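It held on for 17 seconds: the sleeve, the robot and why letting go ought to count

I want to write about a cardigan cuff. It belonged to Esi Akpalu, who works in the laundry at Bultomlow, and one afternoon in May it was picked up by a folding arm with Esi still inside it.

She's fine. I'll say that early because when I told my sister the story she'd put her tea down before I got to the good bit. Esi had a sore wrist and a cardigan that now has one sleeve rather longer than the other, and she was back on the same table after her break. The incident report calls it a "garment misidentification, no injury". I think that's a rotten name for it, and the more I've turned it over the more I think the name is half the trouble.

The table has two arms over it, made by Giltden, and they fold knitwear and towels. People work at one end sorting and the arms work at the other, with a yellow line between. Esi reached over the line to straighten a jumper that had slid. One arm was coming down for the edge of that jumper, found the edge of a sleeve instead, and closed. She pulled back, as you would. It pulled too, because as far as it knew it had a stubborn bit of knitting and the next thing you do with a stubborn bit of knitting is give it a tug. This went on for 17 seconds, until Ekow Laryea got to the stop button, which was on the far side of a trolley.

Now, I've got an interest here. I'm one of the people who taught it. I don't mean I'm an engineer (I can't set the clock on my oven). I mean that for a good part of last year I folded clothes with a gripper in each hand so that the robot's software could learn what folding looks like. You squeeze, the fingers shut, the lenses on the gripper watch the cloth, and off it all goes to Plarkico, who do the training. I've folded on tables, on sofas, on an ironing board once, and on a great many beds.

It's nice work, mostly. You get into a rhythm and you get quite proud of your corners. Ribbed jumpers are the ones I liked best, as the ribs give you something to follow and the edge stays where you leave it, whereas anything silky just wanders off. You bring the tips down to the edge, get a pinch, carry it over, let go, pat it if you must, and on to the next.

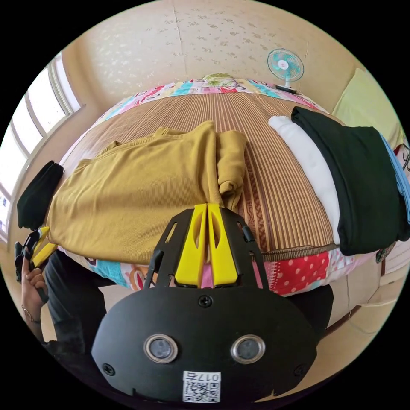
What the report says

Wumpini Bawa wrote the report and she let me read it, which was decent of her given that I'd already been grumbling to anyone who'd stand still. It's a fair piece of work. It says the arm did what it was trained to do, that the force limit was set within its allowed range, and that the operator had crossed the line. It recommends a brighter line, a stop button on each side and short sleeves for staff.

I'm all for the second stop button. They can have two more as far as I'm concerned. The brighter line I could take or leave. But short sleeves! I laughed, and then I got cross, and I've stayed a bit cross ever since. The laundry's back door is open half the day to let the steam out and people wear cardigans because there's a draught round their necks. If a machine can't tell a jumper on a table from a jumper on a colleague, telling the colleague to undress seems to me to be starting at the wrong end.

And "the operator had crossed the line" bothers me more than it should, perhaps. It's true. She did. She crossed it to tidy a jumper, and I'd bet she'd crossed it every shift since the thing was put in, because straightening a crooked jumper is what hands do when they see one. Ekow says he does it. Wumpini, to her great credit, says she does it too. You can write a rule against it and everyone will nod and sign, and then a sleeve will slip over the edge and somebody will reach out and catch it.

What bothers me most, though, is what the report doesn't ask, which is where the arm would ever have learnt that it should let go.

I went looking

I asked Plarkico whether I could see some of my own sessions, and Antigoni Sarantis, who looks after the recordings there, found me 36 of them and sat with me for a whole morning while we went through. I'd expected to be bored. It's a strange thing to see your own chores from the wrist's point of view, with everything bent round the sides like the back of a spoon. I kept saying "oh, I missed a bit there" and she kept kindly pressing on.

We were looking for one thing. We wanted any moment at which the fingers had closed on something worn by a person, and then opened again because of it. A cuff, a hem, a trouser leg, a scarf, anything. I was certain we'd find some. I'm clumsy. I've certainly nipped my own shirt with those grippers, more than once, and said a word that I hope the microphone didn't get.

We didn't find a single one. And Antigoni went a bit quiet and then explained why. When a fold goes wrong, the collector marks it as spoiled and does it again. I knew that perfectly well, I'd pressed the button myself! If you drop the jumper you mark it. If you pinch your own sleeve, you mark it, shake yourself loose and start over. The spoiled ones don't go into training, because who wants a robot that learns to drop jumpers? So the full set for knitwear, which was 1,330 folds when the arm at Bultomlow was last updated, contains person after person neatly folding things and never once catching hold of somebody and thinking better of it.

We'd cleaned out the very bit it needed. I say "we" and I do mean it, as I was paid per good fold and I was quick with that button.
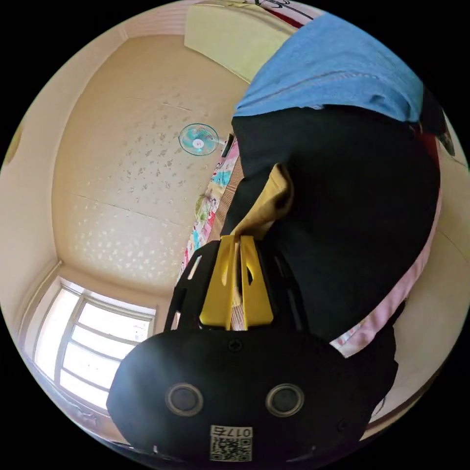
A gripper has no idea what it's holding, and I think everybody who works near one should have that sentence stuck up over the kettle. It knows its fingers have stopped closing. It gets a picture. The rest is whatever it has picked up from people like me, and we never thought to teach it that some cloth has a person in it, since to us that's about as much in need of teaching as which way is up. But take a session where the yellow fingers are shut on a bunch of mustard-coloured cloth and there's a light blue top and a pair of black trousers filling up the view behind. I see a jumper and a person. What the software has been given is fabric, fabric and more fabric, in three colours, and only ever a lesson on what to do with the first. Add a quilt with pink and turquoise all over it and I'm amazed that it does as well as it does.

The other side of it

I showed a draft of this to Antonina Prokopenko, who has been putting machines into workplaces since well before I'd heard of any of this, and she thinks I've got it wrong. Or half wrong. I'll try to be fair to her because she's generally worth listening to.

Her view is that you should never rely on a learned thing for safety. You don't teach the arm to be careful, you make it so it can't pull hard enough to matter, and you do that with a dumb limit that no amount of training can talk its way round. Teach it to recognise cuffs, she says, and you'll get an arm that recognises most cuffs, and everyone will relax, and then one day somebody will come in wearing a poncho.

I think she's right about the limit. At Bultomlow it was set high because somebody wanted it to cope with wet towels, and nobody set it back down for the jumpers. It should come down, and it should time out as well. If you've been tugging on a jumper for two seconds and it hasn't come, you haven't got a jumper. I'd be happy with that as a rule for robots and indeed for children.

Where I part company with her is the idea that the limit is enough and the recordings can stay as they are. A gentle arm that hangs on to your sleeve is still hanging on to your sleeve. Esi said the pulling wasn't the frightening part. What frightened her was that she'd said "let go" out loud, twice, in the voice you'd use to a person, and stood there feeling daft and stuck at the same time. I don't see how a force limit helps with that. I'd like the thing to have come across a cuff before, and to have seen what a polite hand does next.

So I've asked, and Plarkico have half agreed, for the spoiled button to be split in two. One for a bad fold, which can go in the bin as before. And one for "caught something I shouldn't have and let go", which gets kept. I've offered to record 50 of those to begin with, on purpose, with a second person in the room in long sleeves getting in my way. Antigoni says the pay rate will need sorting out as there's no finished fold at the end of it. I said I'd noticed that, yes.

Giltden are a separate matter. Their engineers run a little practice table they call Feyisa, and every new update gets tried out on it before it goes anywhere near a customer. I'm told it's a very thorough business, hours of it, jumpers and towels in every state of tangle. I asked whether there was ever anyone standing at the other end of the table. There was a pause and the chap said he'd have to check.

He hasn't come back to me yet. Esi's brought in a different cardigan, and the old one is hanging on the back of the laundry door with its long arm, where the Giltden people will have to walk past it when they come to fit the second button.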